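Folding policy scores great on the success classifier, looks worse to a human. Which number do I report?
Asked May 2024 in Manipulation & Learning

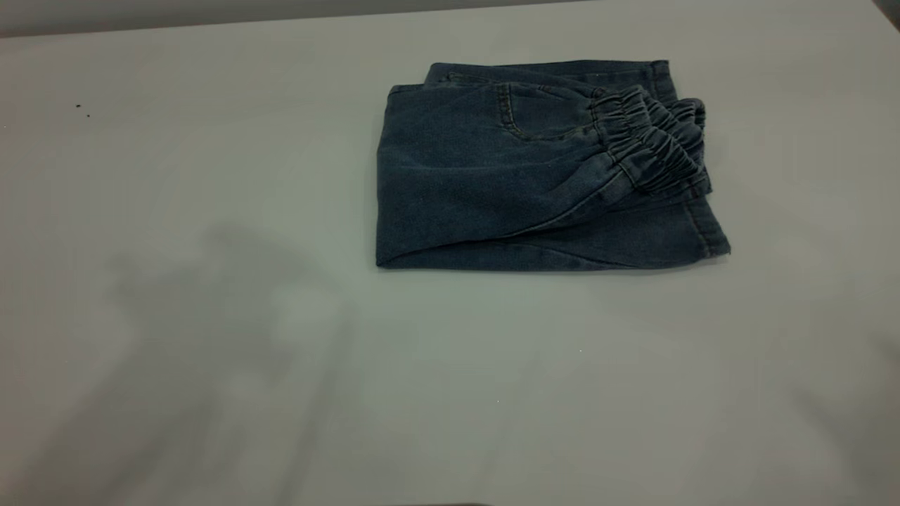 We train a cloth folding policy from teleoperated demos, 401 of them, nearly all pants. Evaluation is 60 rollouts per checkpoint. At the end of each one a final still goes to a small classifier that says folded or not folded, and my advisor, who has folded laundry before, also says folded or not folded. They do not agree. On jeans with elastic ankles the classifier is delighted every time. My advisor wants to know why the cuffs are sticking out past the rest of the bundle.

I tried the area ratio from the Jostemlow benchmark (final footprint over flat footprint) and it agrees with the classifier, probably for the same bad reason. A tight wad would pass too.

So what do people put in the table? I have a deadline and a strong preference for the larger number.

3 answers

Answer 1 (accepted)

Report both and say how far apart they are. We had this at Gilwood two years ago and the reviewers were fine with it once we showed the disagreements split by garment type. What they won't forgive is a single "success rate" with the definition in a footnote.

For the human side, write the rubric down before anyone looks at stills. Ours was four yes/no items: long edges parallel, nothing protruding more than two finger widths, no layer flipped back on itself, fits the shelf template. Two raters, blind to checkpoint, and give the agreement. It took an afternoon for 753 stills — boring, but you'll learn more about your policy than the loss curve ever told you.

Also check what your classifier was trained on. If the negatives are all crumpled heaps, it has learned "not a heap" and you should expect it to like everything after the second fold. Add near misses to the negatives and retrain. Ours dropped 38 points overnight, which was a character-building morning.

One more thing: cuffs with elastic never lie flat, for me either. Decide in advance whether that counts against the robot.

Answer 2

Use keypoints. The Murakami scripts do this, hem to waistband distance etc. Works well on towels.

Comment: Towels don't have cuffs.
Comment: ok true

Answer 3

Slightly off topic but is your lighting fixed? When we moved our setup to the Derkville building the arm threw a big soft shadow on the table and the segmentation kept calling it fabric, so every area ratio was garbage until January. Mask the table once with nothing on it and diff against that, with the arm parked in the same pose as your final still. Doesn't answer your question, I know, but I'd check before trusting any ratio.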